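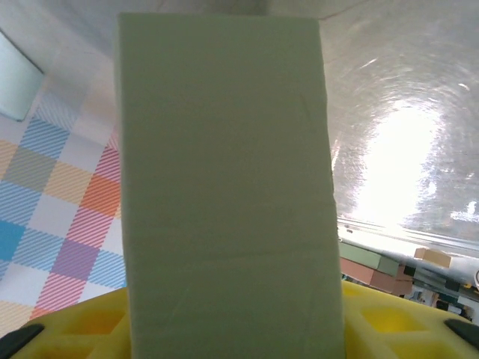
灰绿是商业色名里最难管教的一段。红色出了问题，大家会吵是朱是绯；蓝色出了问题，大家会吵是天是海；灰绿出了问题，通常没有人吵，因为说话的双方各自认定对方看见的就是自己心里的那个颜色，等到墙刷完才发现不然。麻烦首先来自物体本身。以图3中的长方块为例，它表面哑光，略有孔隙，质地看上去像致密的泡沫，整体是一种柔和的灰绿，可是靠上的部分偏浅，下半截又略深，顶边微微发圆，受光比别处更多。把它交给一位负责写商品名的文案，她需要先决定自己给哪一截命名。写浅的，是“鼠尾草”；写深的，是“苔灰”；取中间的，据我们的访谈对象说，“看当天还剩什么名字没用”。本节讨论的就是这种剩余：在灰绿这个窄小的区间里，色名怎样被分配、被借用、被退回，以及买卖双方怎样在名不副实的情况下相安无事。

4.1 材料与限度

本节材料有三个来源。其一是涂料商Dundis与壁纸商Drutier历年印行的零售色卡，约100张，其中大部分由Urrutia色样收藏室提供阅览，少数是作者之一在旧货摊上自费购得的，发票不知所终，报销也就随之不知所终。其二是对35位从业者的半结构访谈，包括调色员、商品文案、柜台销售和软装设计师。其三是二手家居平台Dakari上由卖家自行填写的颜色栏。三类材料的脾气大不相同：色卡讲究体面，访谈讲究面子，二手平台两样都不讲究，因而往往最有用。

需要先承认的是，旧色卡不能当作颜色的可靠记录。纸会黄，墨会褪，收藏室的窗帘也并非始终拉好。我们一度对Dundis一张早年色卡上某个暖调灰绿很有兴趣，打算据此论证当时的趣味偏暖，后来翻到同一批次里一张夹在目录中间、没怎么见过光的副本，那个颜色冷得毫不含糊。论证于是撤回，相关段落删去，本文因此短了一页。此后凡涉及色卡，我们只谈名字，不谈颜色；凡涉及颜色，我们只谈人们怎么说它。这个做法牺牲了一些东西，但至少不会再被一扇窗户反驳。

访谈材料另有一层限度。从业者谈起自己经手的颜色，多半带着编年史家的自信，而他们的编年常常互相冲突。两位受访者都说“豆沙绿”这个名字是自己先用的，两人从前是同事，如今不是了。我们没有介入。

此外，本节所说的“灰绿”只是一个方便的总称，指受访者在日常谈话中既不愿径称为灰、也不愿径称为绿的那些颜色。色度学当然有更体面的办法划定它，给一个范围，画一条线，线内算数。我们试过。划线之后，受访者口中的“灰绿”有不少落在线外，而线内的若干色块被他们很不客气地称为“米”。既然研究的是命名，便只好跟着命名的人走，哪怕他们走得不直。

4.2 植物作为借口

翻阅Dundis与Drutier的色卡，首先注意到的是植物之多。鼠尾草、橄榄、桉树、苔藓、青苹、薄荷、艾草、竹青，几乎凑得出一座管理不善的植物园。基本色词的研究传统习惯于把这类词当作次级词处理：先有物，后有色，物名转作色名，用久了，物的影子淡下去，颜色独立出来。橙子与橙色是常被举出的顺利案例。灰绿区间里的植物名却大多没有走完这条路。受访者使用“鼠尾草绿”时极为熟练，问及鼠尾草长什么样，回答则谨慎起来。一位柜台销售说是“一种草”。这个回答无可指摘。

Soo-ah Lim在她关于零售色名的论文中把这种情形称作“空头物名”：名字在形式上许诺了一个可供比对的实物，听话人却从未打算去兑付。她认为空头物名之所以好用，正在于兑付率低。倘若买家真的家家种着鼠尾草，拿着油漆桶蹲在花盆旁边比，这个名字大概撑不过一季。我们的访谈基本支持这一判断，只有一处例外。一位软装设计师确实遇到过带着叶子来的客户。叶子是干的，装在信封里，颜色与店里任何一款“鼠尾草”都对不上。客户最后选了米白。

Lim的说法还可以再推一步。空头物名不但免于兑付，还能分担责任。颜色叫“四号灰绿”，刷上墙不好看，是四号灰绿的错，也就是厂家的错；颜色叫“雨后桉林”，刷上墙不好看，错就散开了，雨要负一点，林要负一点，朝北的窗户要负一大半。几位调色员对此心里有数，说起来却不大情愿，好像我们在打听魔术师袖子里的东西。Dundis的一位文案倒很坦率：她起名时有一条不成文的规矩，越是难卖的颜色，名字里的天气越多。

天气之外还有地名，地名之外还有织物和餐点。Drutier有一个时期偏爱法式甜品，于是灰绿墙纸一律带有开心果味。这一时期结束得很突然，据说与一位新任主管不吃坚果有关。我们把这个说法记录在此，不作为证据使用，但也实在舍不得删。

4.3 浅一截与深一截

命名的另一重困难，是颜色在一个物体上很少肯老老实实待成一种。前文提到的那类上浅下深的表面，在访谈中反复出现，只是受访者很少意识到自己在谈它。我们请每位受访者描述手边任意一件灰绿色的东西，再请他们给它一个颜色名，描述与命名之间的落差相当稳定。描述时他们会说“这边亮一点”“底下发暗”“背光的地方像灰的”，到了命名，这些全部消失，只剩下一个干净利落的词，仿佛物体在最后一刻被熨平了。

熨平的方向并不随机。文案倾向于取浅，调色员倾向于取深，销售倾向于取顾客刚刚说过的那个。文案的理由是浅色“显高级”，调色员的理由是深的那截“才是料子本来的颜色”，亮处不过是光。这里可以看出两种不同的颜色观：一种认为颜色是物体最好看时的样子，另一种认为颜色是物体不受抬举时的样子。哲学上这是个老问题，在油漆店里则是个退换货问题。

哑光和多孔的表面尤其容易引发这种分歧。光滑的东西有高光，高光太亮，大家一致同意不算颜色，省去许多口舌。哑光的东西没有这样明确的例外区，亮处与暗处之间是一段慢慢滑下去的坡，在哪里停脚全凭习惯。一位长年配墙面漆的调色员说，他最怕客人拿来粉笔、软泡沫、没上釉的陶片这一类东西要求照着调，因为“它自己都没想好”。他的办法是眯起眼睛，退后两步，报一个数。问他眯眼的依据，他说是师傅教的。问他师傅的依据，他说师傅近视。

Asabe Etim曾批评这类研究把分歧浪漫化。在她看来，所谓两种颜色观多半只是两种工作流程：文案面对的是修过的商品图，修图时提亮是默认动作，看到的自然浅；调色员面对的是湿漆和灯箱，看到的自然是另一回事。让两人互换座位，观点便会跟着座位走。这个批评有力，我们也愿意接受一半。另一半不接受，理由在于访谈中确有一位由调色转做文案的受访者，换座之后仍然坚持取深，结果她写的色名老气横秋，一款浅得近乎没有颜色的墙漆被她命名为“旧铜锈”。样本只有她一位，不足以驳倒任何人，但足以让我们对座位决定论稍存戒心。

损伤的处理也值得一提。图3中那样右缘带一处缺口、表面有浅淡擦痕和折纹的东西，一旦进入商品语言，痕迹要么被略去，要么被收编进颜色。略去是新品的做法。收编则多见于旧货，擦痕成了“做旧感”，折纹成了“肌理”，磕碰处露出的那一点深浅变化可以叫作“层次”。我们在Dakari的颜色栏里见到“灰绿（有故事）”的写法。卖家没有说明是什么故事，买家也没有问，交易评价为好评。

4.4 二手平台上的诚实

把Dakari单列一节，是因为那里的色名与前两家差别大到近于另一种语言。Dundis和Drutier的色名出自受雇的文案，经过会议，有时经过不止一次会议；Dakari的色名出自想尽快腾出客厅的人。前者求美，后者求脱手。求脱手的人有一种令人感动的诚实，虽然这种诚实往往只到颜色为止，不及于弹簧。

Dakari上灰绿的常见写法大致有三类。一类是折中式，“灰绿”“绿灰”“灰里带绿”“绿里带灰”，成分相同，次序不同，卖家们对次序却颇有讲究，一位卖家在问答区里坚持自己那把椅子是绿灰，“说灰绿的是没见过实物”。一类是比喻式，所比之物与零售色卡迥异，没有桉树和开心果，多的是黑板、军大衣、医院下半截的墙和放久了的抹茶粉。还有一类是弃权式，“见图”。

“见图”的比例不低，但它并不解决问题。买家在问答区里最常见的提问恰好是：“实物是什么颜色？”卖家最常见的答复是：“跟图差不多。”这组问答可以无限往复，而且确实往复过，我们见到的最长一串往复了五轮，末了买家问能不能在白天再拍一张，卖家答白天上班。从语用的角度看，双方都知道图片不可靠，也都知道文字不可靠，提问的用处在于确认对方是个会回话的人。颜色在此退居其次，它的任务是让谈话有个由头。

比喻式最值得细看。医院下半截的墙是一个极其精确的色名，至少对某个年纪以上的人如此。它同时给出了色相、明度、光泽，以及走廊的气味。它的缺点也很明显，没有一家涂料商敢用。我们曾把这个名字拿给Dundis的文案看，她沉默片刻，说颜色是对的。接着她说，公司去年卖得很好的“静谧湖岸”，其实就是它。

于是可以提出一个小小的对照。零售色名与二手色名指向的颜色常常重合，分歧在于各自默认听话人站在哪里。“静谧湖岸”默认听话人还没有进入那间屋子，正在想象；“医院下半截的墙”默认听话人早就坐在里面排队。前者卖的是尚未发生的经验，所以要用谁也没有的东西作比，湖在哪里并不要紧；后者调用的是已经发生的经验，所以非得是大家都有的东西，越平常越好。这也解释了为什么零售色名很难被人记住，我们的受访者几乎都能说出自家墙面“大概是那种绿”，能说出色名的极少，其中一位说出来的还是隔壁那款。

4.5 退回的名字

色名也会失败。失败的色名很少留下档案，公司通常把它从下一版色卡上拿掉，颜色留任，名字走人。Urrutia收藏室的便利之处在于保留了若干带批注的内部样卡，铅笔字写在色块旁边，语气比正式色卡生动得多。“太像病”“像我姑妈家”“客户问是不是发霉”，诸如此类。批注者没有署名，笔迹至少属于两个人，其中一位明显讨厌另一位，凡对方写“可”，他便写“再议”。

从这些批注里可以归纳出灰绿名字被退回的几种缘由。最直接的是联想不洁。灰绿离霉、离铜锈、离放坏的肉都不远，名字稍有松动，听话人就滑过去了。“苔”字因此处境微妙，配上“雅”“静”“石”便安全，单用则危险，“湿苔”一款据批注看从未走出过会议室。其次是名字过于准确。一款色样原名“旧邮筒背面”，批注者承认“像极了”，随后打叉。准确在这里算不得优点，它使听话人看见一个邮筒，而公司希望他看见自己的卧室。

再有一种退回与翻译有关。Drutier的部分色名译自外文，译者显然勤恳，查了词典，把一个本来只图声音好听的名字译成了某种淡水藻类的学名俗称。藻类墙纸在一个二月上市，在我们能找到的下一版色卡上已经改叫“远山”。改名前后的色样编号一字未动。这种操作在业内叫“换签”，几位受访者提起时神色坦然，认为它跟给猫改名差不多，猫不会有意见。

换签的普遍也给本研究带来了方法上的烦恼。我们原想追踪一个名字在不同年份里指向的颜色如何漂移，画出一条漂亮的曲线。实际情形是名字不漂移，名字跳槽。“远山”在Dundis那里当过灰蓝，到Drutier才转为灰绿，其间有没有在别处短暂任职，已不可考。同一时期的“烟雨”则在两家同时供职，颜色互不相干。若把这些点强行连成线，得到的图形近似于一位销售代表的出差路线。因此本文不提供曲线，审稿人在第一轮意见中对此表示遗憾，我们也遗憾。

4.6 讨论

回到本节开头的问题：在颜色自身不肯统一、名字又四处兼职的情况下，交流何以大体照常进行？一种现成的解释是语境补足。买家进店时有样板，有灯光，有一位不断点头的销售，名字本身承担的信息量很小，叫什么都不会出大事。这个解释适用于多数场合，我们没有理由反对。不过它容易滑向另一个结论，即色名纯属装饰，可以随意替换。访谈材料不支持这么走。一位销售回忆，同一款灰绿换签前后，来问的顾客换了一拨人，年轻的少了，打听能不能刷在书房的多了。颜色没有动，想买它的人动了。名字在这里做的事情，与其说是描述颜色，更接近于给颜色安排邻居。

Etim大概会指出，那一时期店铺恰好搬了家，来客自然不同。她若指出，我们没有很好的回答。店铺确实搬了家。销售本人认为搬家的影响不大，“就隔一条马路”，但他也承认马路对面是一所大学的后门。

另一种解释着眼于宽容。买卖双方对灰绿的误差容忍度显著高于对白色的容忍度，这一点调色员们众口一词：白色差一丝，客人能在电话里讲很久；灰绿差出一截，客人住上几天便说“其实也挺好”。我们怀疑这与名字的含糊互为因果。一个从未被明确许诺过的颜色，很难说它违约。反过来，客人既然不追究，公司也就没有动力把话说准，于是含糊得以世代相传，并在每年的新色卡上换一批植物。

至于如何改进，Lim主张在色名之外强制标注观看条件，例如“北窗，阴天，下午”。就透明度而言，这个主张无可挑剔。我们拿它去问受访者，反应分成两派。调色员普遍赞成，有人当场补充了墙面朝向和底漆型号，越补越长，最后变成一份施工说明。文案普遍反对，只有Dundis那一位听完记了下来，过后来信询问“北窗阴天下午”作为色名是否涉及版权。

本节的发现限于灰绿，也限于两家公司和一个平台。邻近的区间，譬如灰紫和各种说不清的褐，很可能另有一套规矩，褐色尤其可疑，它的名字几乎全是吃的。从灰绿往褐色过渡的那一小段，色卡上通常留作空白，或者印着公司的电话号码。我们没有打过那个号码。下一节转入色名在装修合同中的写法，以及由此引出的若干纠纷，那里的当事人说话要直接得多。

注释

1. 本节所引批注均按原样转录，错字未改。“再议”二字在样卡上出现时多写作“在议”，是否笔误，两位笔迹的主人恐怕也有不同意见。

2. 访谈中提及的色名，凡仍在销售者均已征得公司同意方予引用。“静谧湖岸”的引用许可附有一项请求，希望本文不要把它与医院并置。我们收到这项请求时稿件已经排定，随后去信致歉，并买了一罐。

3. Dakari平台的颜色栏限填十余字，部分卖家的描述因此在紧要处中断，如“像我前夫那件”。此类条目未计入比喻式，暂列为存疑。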